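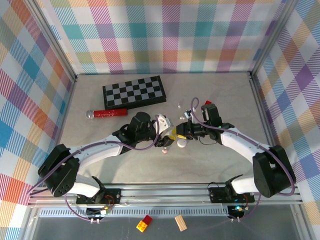

# Brerkora: The Complete Season 2 (3-Disc Set)

The crown is missing, the king is lying about it, and the only witness is a goat. Welcome back to Brerkora, where the plot moves at the speed of a wagon and everybody on the wagon is plotting.

Season 2 picks up the morning after the wedding at Zellville. The bride has left by the kitchen door. Her new husband, Lord of Ultville and owner of a great many capes, decides that the proper response is to besiege his in-laws. He doesn't have a siege tower. He has one built, and this takes most of four episodes, during which people stand in tents and say things like "the river will not wait."

Fans of the first season will be glad to hear that the map is back in the opening titles, and that Ultville has moved to the correct side of the mountains.

## What's in the set

- All 15 episodes, uncut, including the feast that was trimmed for broadcast (more soup, mostly)
- Audio commentary on two episodes, one of which stays on topic
- Deleted scenes, with the tower still under construction
- A fold-out family tree, printed small
- English subtitles, plus subtitles for the river clans, who were not subtitled the first time around

## Do I need to have seen Season 1?

It would help. There's a recap at the start of the first disc, but it spends a good deal of its time on a sword that never comes up again. If you're starting cold, all you need to know is that the two royal houses are cousins, they hate each other, and the ship everyone keeps mentioning is called the Moriarty and it sank.

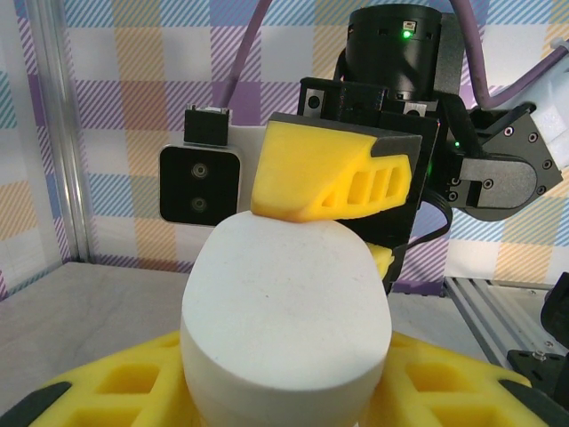
Or it's supposed to have sunk. Episode nine has some thoughts on the matter, and we'd suggest not reading the back of the box before you get there – whoever wrote it was in a generous mood with the spoilers.

## Good to know

The discs come in a hinged plastic case inside a cardboard sleeve. The sleeve is snug. Tap the bottom and be patient.

Picture is widescreen, sound is stereo or surround. The night battle is very dark on any setting, so close the curtains and trust that your side is winning.

Contains sword violence, some strong language, and one long song. Not suitable for younger children, or for anyone who is attached to the horse.

Season 1 is sold separately. The tie-in novel, *The Road to Zellville*, is out of stock until December.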